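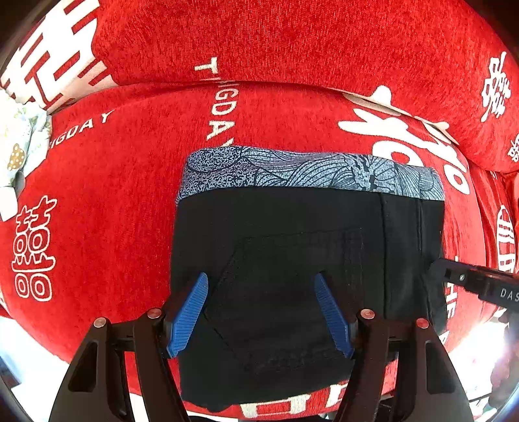

Trerholm Fold & Laundry — About Us

We wash it, dry it, fold it, bring it back. Same day if you drop off before nine, next day otherwise.

Huguette McKinnon opened the shop on Garrido Street in May with 2 washers and a folding table from her mother's garage. Unai Miranda came on that first summer, mostly for deliveries. Now he runs the folding room and is pretty strict about it.

How we fold: pockets flat, sleeves and legs in, seams lined up, everything squared into a block that fits a drawer. Black clothes get their own load, always cold. Patterned waistbands and trims stay on the outside so you can find your stuff without digging thru the pile. Blankets — plush ones too — go on low heat and come back rolled or folded, just tell us wich.

We have nearly 40 regular households, plus the Asberg guest house up the hill. Bags up to 32 pounds. Heavier than that, split it in two please, the stairs are steep.

No dry cleaning. No leather. Check your pockets! We keep what we find in a jar at the counter, labeled with your ticket number.

Drop off at 819 Garrido, side door. Ring twice if the dryers are going. Closed Sundays.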